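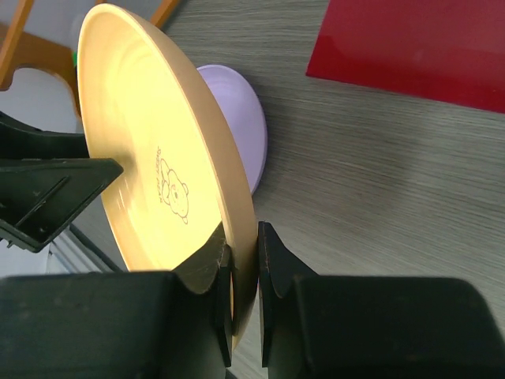 The Night Boat to Ukiden Is Coming Back, and I've Already Booked

Feb 5, 2025

I got the email while I was standing in line at the pharmacy, and I may have made a noise. The overnight ferry from Salazar to Ukiden is running again! Tickets went on sale this morning, the first sailing is in October, and by the time I got to the counter I had a cabin on hold and had completely forgotten what I was there to pick up.

If you've been reading this travel page for a while, you know I have a thing about Ukiden. It's the far island, the one most people skip. They fly into Salazar, spend a week on the harbor beaches, maybe do the day trip to Bumen for the hot springs, and fly home. I don't blame them. Getting out to Ukiden has been a real pain for years now. You had the little prop plane (when the wind allowed it), or you had the daytime boat with a change at Bumen and a long wait on a concrete bench, next to a snack stand that closed whenever the owner felt like closing it.

The night boat was different. You'd board in Salazar after dinner, find your bunk, and wake up with the cliffs outside the window. Then the old ship was retired, the replacement was put off a couple of times, and the route just sort of dropped off the timetable.

So what's new? The route has been taken over by Zovik, the company that already runs the short hop between Salazar and Bumen. They've put a second-hand ship on it with room for 778 passengers, and according to the announcement there are 30 private cabins with their own bathrooms. Everybody else gets a shared four-bunk cabin or a reclining seat. There will be 2 sailings a week in each direction to begin with, leaving at nine in the evening and getting in at seven the next morning.

I called the booking office this afternoon because the website left out a bunch of things I wanted to know. The woman who picked up was very patient with me. Here's what I got out of her.

Bikes ride free, but you have to add them when you book. You can't just roll up with one and hope. Dogs are allowed on the ship and there's a deck for walking them, but they can't go in the shared cabins, so if you're bringing one you'll need a private cabin or a seat in the pet area. Cars cost extra, and the car deck closes an hour before departure. She repeated that last part, so I'm guessing people have trouble with it.

There's a cafeteria, open until midnight and again from five-thirty. I asked what they'd be serving and she said the menu wasn't final. The old boat had a fish soup I still think about, heavy on the pepper, with a slab of bread on the side that was mostly crust. I'm not getting my hopes up. (My hopes are up.)

The stop at Bumen is the part I'm less sure about. The old night boat went straight through. The new one will call there on the way out, a little after midnight, to drop off freight and let a few passengers on. If you're a light sleeper, bring earplugs, or ask for a cabin toward the front, away from the ramp. Coming back toward Salazar there's no stop, so you should get a full night.

Now, fares. A seat is the cheapest way to go, a bunk in a shared cabin is a bit more than a night in a Salazar guesthouse, and the private cabins cost quite a bit more than that. I went for the shared bunk. I've slept in worse places for more money, and I like the chatter in those cabins before the lights go down. Last time I shared with three women on their way home from a choir competition, and they sang quietly for ages. It was lovely, and then at one in the morning it was slightly less lovely.

There's a lower fare for anyone who lives on the islands, and kids under six go free if they share a bunk with a grown-up. You can change your date once without paying, as long as you do it a week ahead. Refunds are stingier. If a sailing is called off for weather, you can have your money back or a place on the next boat, but if you simply change your mind inside the last week, you're out of luck.

And weather is a thing out there. October is a gamble, I'll say that up front. The crossing can be flat as a lake, or it can be the kind of night where you lie on your back and think hard about your life choices. I've had both. Ginger candy helps me a little. Going to bed early helps a lot more.

Why go at all? I can only tell you why I do. Ukiden is 1541 people, one paved road, and more footpaths than anybody has ever bothered to map properly. The town sits in a bend of the harbor with the houses stacked up behind it, and there's a bakery by the landing that opens when the boat comes in. On my first visit I walked off the ramp half asleep, bought a roll stuffed with onions and soft cheese, and ate it sitting on my backpack while the fishing boats went out. I'd planned on staying for two nights. I stayed for nine.

The walk everybody does is the one to the lighthouse, and it's good, so do it. But I'd also give a day to the north side, where the path drops through terraces to a cove with a pebble beach. Wear real shoes. The way down is steeper than it looks from the top, and the way back up is the way back up. There's no store out there and no tap, so carry your water.

If you don't want to walk, there's a little bus that does the length of the road four times a day and meets the morning boat. You pay the driver in cash. He'll let you off anywhere if you call out in time, and he'll usually stop for you on the way back if you wave. I'd count on cash for most of what you do on the island, by the way. There's one machine, at the post office, and I've seen it out of order as often as not.

Rooms will be the pinch, I think. The island has a handful of guesthouses and one small hotel above the harbor, and none of them had much reason to stay open late in the season while the boat wasn't running. I wrote to three places today. One wrote right back to say yes, they're opening for October and they're thrilled. One is full for the first weekend already, mostly with family members of people who live there. I haven't heard from the third, but they were always slow with email. If you want to be on one of the first few sailings, I'd sort out your bed before you buy your boat ticket.

For getting to the pier in Salazar, the ferry leaves from the old freight terminal and not from the passenger harbor in the center of town. It's a twenty-minute ride on the airport bus, and you want the stop after the fish market. Taxi drivers will know it if you say "the night boat." At least they used to! There's a waiting room upstairs with a vending machine and a view of the loading, and boarding starts at seven-thirty. I like to get on early, drop my bag on the bunk, and go stand out on the back deck until the lights of town get small.

The winter timetable hasn't been settled. The booking office told me they'd decide on sailings past the end of the year once they've seen how the fall goes, so if you live out that way and depend on the boat, I know that isn't much comfort. A friend of mine on Ukiden has been flying back and forth for dentist appointments, and she says she'll believe in the ferry when she's sitting on it with a cup of coffee.

Bookings are open through the Zovik website and by phone, and you can also buy in person at the ticket window in Salazar or at the kiosk on the pier at Bumen. The private cabins for the first sailing were going fast when I looked at lunchtime. Shared bunks still looked wide open — same for seats. I'll post an update when they publish the return times for the holiday weeks, and I'll do a full write-up from on board once I've made the crossing, soup report included.

Oh, and I did go back to the pharmacy. It was allergy pills.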